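4. Filing a theft report (Retora desk app)

Use this section for shoplifting and stockroom theft only. Break-ins, anything with a weapon, anyone hurt — call first, file later.

4.1 Before you start
1. Log in at the store terminal. Phone log-in won't save attachments.
2. Pick your precinct. Borinstead stores choose Borinstead even if the lot is over the line.
3. Select form 1361. The old short form is gone as of May.

Note: the form times out after 15 minutes. Hit Save Draft often.

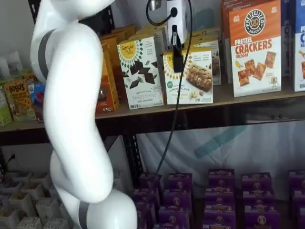

Comment from Chuensuk: we lost two drafts last month becuase Save Draft was grayed out. Turned out the precinct field was blank. Maybe put that in the steps?

Added, thanks. Precinct field first, then Save Draft lights up.

4.2 Items taken
4. One line per product. Quantity, shelf price, total.
5. Tick Recovered or Not Recovered. Leave neither blank.

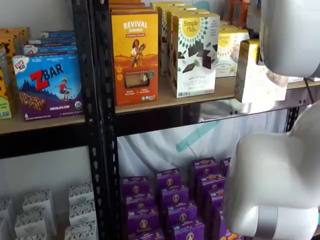
Item lines get kicked back more than any other part of the form. "Snacks" or "misc food" will not pass. Copy the name off the package, flavor too, so Clif Kid Z Bar, Chocolate Chip goes in just like that. Color of the box is optional. No guessing at prices — pull the receipt record.

4.3 Describing the suspect
6. Clothing, height range, direction they left in. Plain words.
7. No names unless an officer confirmed the ID. Put "unknown" and move on.

Caution: do not post a suspect's picture anywhere, staff group chats included. Reports are evidence.
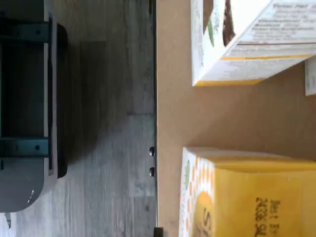 Fig. 3. Tan surface and gray wood-grain floor.

4.4 Sending
8. Press Submit. Wait for the green bar, dont refresh.
9. Write down the case number. Ivo (the alert tool) sends it to the manager's inbox as well, usually slower.
10. Keep video for 21 days minimum. Longer if an officer asks.
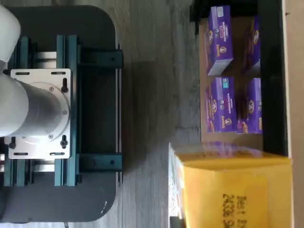 Fig. 4. Square mounting plate, black knobs, teal rails.

4.5 Changes after sending
Edits stay open 14 days. After that file a supplement — same case number, tick Supplement at the top. Withdrawn reports go thru the precinct desk, the app can't do it.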